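Thread on paper bags with handles, and what I've learned from having too many of them. Mute me now if you have a life.

1. Background. I moved to Tedcombe in June. The apartment has one closet. When I opened it last night to find the vacuum, a paper bag full of paper bags fell on me, followed by the paper bags it had been full of.

2. I had told myself I was saving them for the move. Then I moved, using boxes, and moved the bags too. In a box.

3. So this is now a project. The rule is that every bag gets a job or gets recycled. I've also thrown in the Drawer, the Other Drawer, and the shelf where small things with no category go to wait me out.

4. First finding: a brown kraft bag with twine-looking handles feels like a much better bag than it is. I've been treating a few of these like heirlooms. One of them came with a sandwich in it.

5. Second finding: the handles go first. Always one handle, never both, so you end up carrying the thing at a slant across a parking lot like you're walking a dog that's given up.

6. My friend Ruxandra Nistor says to fold them flat, stack them by size, and stand the stack on end in a magazine holder. She sent a picture of her magazine holder. I've asked her not to do that again.

7. I did try it. Folding a used paper bag along its original creases is easy for the first fold. After that the bag has opinions.

8. What works for me: lay it down, press the bottom up against one of the flat sides, then run your forearm along the whole thing. It will never look new. It will fit behind the vacuum.

9. Bags with a grease spot went straight out. I held one up to the window to check and could see the building across the street through it.

10. Someone asked about the really nice ones, stiff paper, ribbon handles. I have 2, both from Vasiliu, the stationery place by the bridge, where I bought one pencil on each visit. They're now holding each other.

11. OK, lunch. Back in a bit.

12. Back. Moved the operation to the table and started giving the survivors jobs. Job one was "stuff going to Teodor," meaning Teodor Filip, who has kids and therefore a legal obligation to accept small round objects.

13. Jobs so far, for anyone doing this at home:
 - things for Teodor
 - cables that fit something I still own
 - cables that fit something I miss
 - returns
 - the gloves situation

14. The returns bag is mostly a shirt from Flerent that I've been about to send back since before the move. The window for returns has closed. The bag is a comfort thing at this point.

15. A word on loading. You'd think you stand the bag up, open the top and lower things in. This works for groceries, where you've got something heavy at the bottom. With light stuff the bag stands there for a second and then faints.

16. So lay it on its side and feed things in through the mouth. It looks less dignified and goes much faster. You also get to see all the way to the back, which is how I found a receipt for 80 dollars' worth of candles.

17. I don't remember any candles.

18. Exception to the above: anything round. A ball and a bag lying on its side have a relationship you'll have to supervise. It goes in, it thinks about it, it comes back out to see you.

19. Second exception: mesh. Anything sheer and floppy with a rim will let you get one part of it into the bag while the rest stays out on the table, enjoying itself. Push on one side and the other side gets bigger.

20. I own a folding mesh food cover, I think from Ritero, that has been "put away" every summer for years and has never been away.

21. Naturally the afternoon's big matchup is all three: bag on its side, handles wandering off wherever they like, bright orange ball with a little loop of cord parked right in the doorway, pale pink mesh spread out next to it.

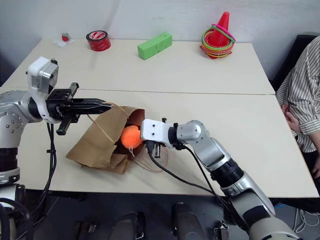

22. Advice for this matchup. Mesh last. I've tried it first, and then the ball rides in on top and sits there like it's in a hammock.

23. Before anything goes in, get the handles out of the mouth of the bag. One of them is always lying across the opening, and you will always push the first item straight into it and drag the whole bag across the table by its own ear.

24. Also look at the lip. If a fold of paper is sticking up at the edge, flatten it. Otherwise everything catches there, and by the third try you've got a new crease that wants to be a tear.

25. A loop of cord on a ball is a gift, by the way. Hook a finger through it and you have a ball you can actually aim. I'd like to see this on more round things. Cantaloupes.

26. Reader question: "Why not just use a plastic bin?" Because then I'd have a bin AND the bags. I know myself.

27. Another reader question: "How many bags were there?" I'm not going to give that number. I'll say that I got through two podcasts and the start of a third, and that the third one was about minimalism, so I turned it off.

28. Ruxandra has just replied asking if I "labeled the outsides." I wrote TEO on one in marker and it went through the paper. If any of you are ever on my table, it also says TEO.

29. (It comes off cream-colored things with rubbing alcohol. Mostly. If you stand at the window end you can still make it out, so I've decided guests sit at the other end.)

30. Closet report, 8 p.m. The vacuum goes in and the door shuts on the first try. I opened and shut it a few extra times so the neighbors could hear.

31. What survived: one flat stack behind the vacuum, mid-size only, both handles attached. I have no use for a tiny gift bag. I'm not giving anybody a single earring.

32. The Other Drawer didn't get done. I opened it, saw a bread clip collection that I can only assume came with the apartment, and closed it again out of respect.

33. Teodor's coming by at 9 to collect his bag. I've carried it to the door from underneath, with both arms, like a cake. See post 5.

34. He says he's bringing me something to say thanks, and asked if I could use any more paper bags. I'm typing this from behind the couch with the lights off.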